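A Morning at the Gosby Show Apartments

The bus from the station drops you at the end of Tosemwood Road, and from there it is a short walk to the Gosby building. I went on June 21, 2019, when the managing company, Nikolovski, opened the furnished apartments to anyone who wanted to see them. My sister is looking for a place to rent with furniture included, and she could not get the day off work, so I went and took notes for her. I have tidied them up here for other people in the same position.

Arrival

The entrance is at the back, past the bike racks. The sign on the street side still points to the old door, which is locked. I rang the bell and was let in by Danuta Grabowska, who manages the furnished units and led the tour. There were a few of us in the group, mostly couples. We were given a floor plan and a price sheet and asked to wipe our feet.

The building has 189 apartments, and 20 of them are rented furnished. The rest are empty when you get them, apart from the kitchen. Furnished units are on the lower floors because the elevator is narrow and they did not want to carry beds up any farther than they had to.

The hallway and kitchen

The hallway has a closet with a rail and one shelf. I measured the closet and it is deep enough for winter coats on hangers, but a vacuum cleaner would have to go somewhere else. The kitchen is at the front and looks onto the parking lot. It has a full-size stove, a fridge that comes up to my shoulder, and drawers that close without slamming. There is no dishwasher and no space for one. One of the couples asked about this twice and got the same answer both times.

Water pressure was good. The extractor fan is loud on the high setting and fine on the low one.

The bedroom

We spent the longest in the bedroom, partly because it was the biggest room and partly because the tour included a session on bed care and folding clothes. Nikolovski supplies the bed and the first set of sheets, and tenants get a short printed guide on looking after them. The bed is large, with a gray upholstered headboard that has horizontal channels stitched across it and a thin white trim along the top. My sister has a cat, so I asked about claws. Damage to the headboard comes out of the deposit.

The fitted sheet is a pale gray-green. It was well wrinkled by the time our group had finished with it, with clothes put down on it for the folding.

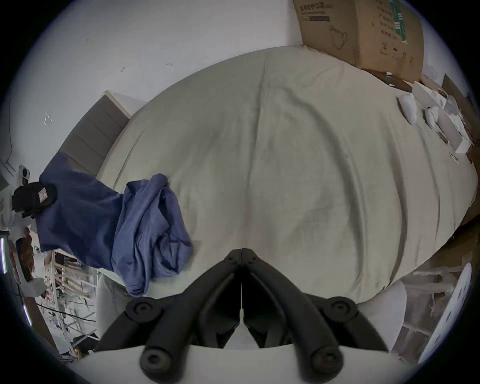

The mattresses come from a supplier called Sevel, and they are replaced when a tenant moves out only if they fail an inspection. You can ask to see the inspection sheet before you sign. I would do that. Danuta had one with her and let us read it, and it was clear enough: date, condition of each side, any stains, and whether the cover had been washed. You can also bring your own mattress, but the company will not store theirs for you, so you would need somewhere to put it.

The walls are white. There are a few small scuffs near the bed, and I asked whether they repaint between tenants. They touch up marks but do a full repaint only after a longer tenancy. If you are picky about this, take pictures on the day you get the keys and send them to the office.

Storage is the weak point. The closet in the bedroom is wide but shallow, and the dresser has 3 drawers. For one person that is enough. Two people would have to fold things small and keep out-of-season clothes elsewhere, which is how we got on to the folding.

The method in the guide is an ordinary one. You lay the garment face down, smooth it from the middle outward, bring in the sides, and fold up from the bottom until you have a rectangle that fits the drawer. Working on a bed is harder than working on a table, as the mattress gives under your hands and the cloth shifts on the sheet. Danuta's advice was to pull the sheet tight first and to keep the garment near the middle of the bed, where the sleeves are less likely to slide over the side. She also said to leave the last fold slightly relaxed if the drawer is deep, and to store things upright in a row if it is shallow.

The blue cloth ended up as a roughly rectangular bundle in the middle of the bed, still a little rumpled at the top fold. Mine at home look about the same. I have tried the upright way in one drawer since then, and it does hold more, though it falls over once you take a few things out.
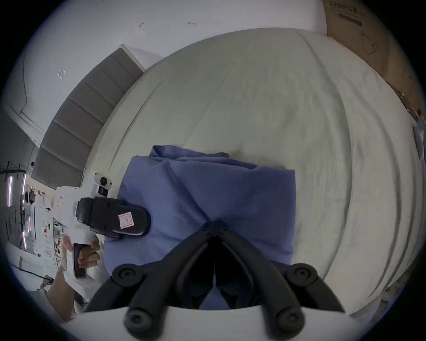
Bathroom and laundry

The bathroom has a shower and no tub. The window opens, and there is a heated rail that will take two towels. The laundry room is in the basement and shared by the whole building. Machines take a card that you load at the office, and the dryers are slower than I would like. You book a slot on a paper sheet by the door. There were plenty of gaps on the sheet the day I was there, but evenings were full.

Sheets for the large bed fit in one machine with room for pillowcases. A comforter needs the bigger machine at the end.

Costs and dates

The deposit on a furnished one-bedroom is $1,000, paid when you sign. Heat and water are included in the rent and electricity is not. Pets are allowed with written permission. The next units come free in July, and they hold an apartment for a few days if you leave your name at the office.

Getting there

If you drive, park on the street, as the spaces behind the building are numbered and belong to tenants. The bus back to the station stops on the opposite side of Tosemwood Road, a little farther up the hill, by the pharmacy.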